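November
Relu Ursu
2 min read

Weld again, bath three. The wool came out the color of a manila envelope, which I suppose someone somewhere wants.

Started from the bag Lærke dried over the summer, stalks and all, chopped with the garden shears because the good shears are still "on loan." Weighed out 300 g, covered with tap water, brought up slowly. I wanted to keep it under a simmer. The hot plate has two settings in practice, off and volcano, so it simmered. Lid on, lid off, muttering.

Chalk went in late. Wendelin Fankhauser maintains it should go in at the start and has maintained this at every opportunity since I met him. I put it in late to see what would happen, and also because I forgot.

Skeins were mordanted with alum, same recipe as bath two. One skein of the Plovgate merino, one of the coarse stuff from Anghel that smells of sheep even after scouring. The Anghel took color faster and looked better wet. Dried, it is flat and slightly green on one side, where it sat against the pot. Turn the skeins! I wrote this in the last entry too, underlined.

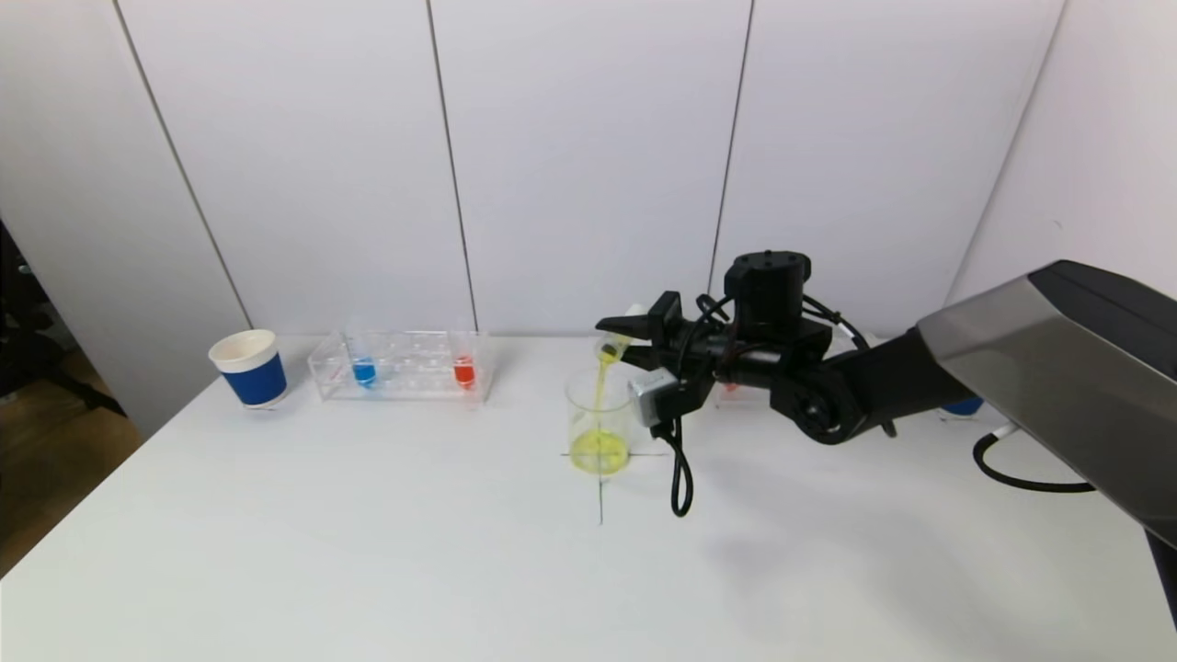
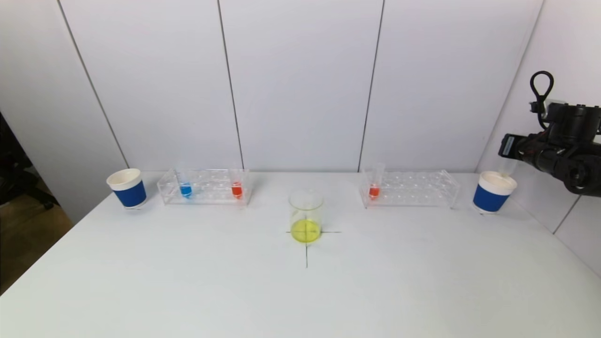
First: yellow liquid from a test tube into the beaker. Second: the beaker in front, with the racks and paper cups along the back of the table.

Light test: cards went up in the south window at Zelteo, half of each covered with foil. Liviu Mocanu has promised not to move them. He promised the same for the madder cards, which spent a fortnight behind a filing cabinet and did wonderfully, fading-wise.

On water. Erlinda Galang thinks the dullness is iron, and I'd like her to be wrong because the alternative is buying water. She points out that the pipes on our side were put in by people who expected to be dead before anyone complained. Fair. I did a small side pot with the bottled stuff from the kitchen and the swatch is clearly brighter — annoyingly so, you can see it from the doorway. Swatch number 409 in the book, stapled next to its sad brother.

Things for bath four:
- bottled water, on Erlinda's budget
- chalk at the start, and do not tell Wendelin
- strain through the cloth twice, there were bits of stalk felted into the merino and I spent lunch picking them out
- label BEFORE dyeing. Two swatches are now "probably Cimia"

Leftover liquor is in the bucket under the sink, about 33 percent of what I started with. It already smells of cabbage. Will try one exhaust dip tomorrow on cotton if the smell hasn't got us evicted.

Still no word on the shears.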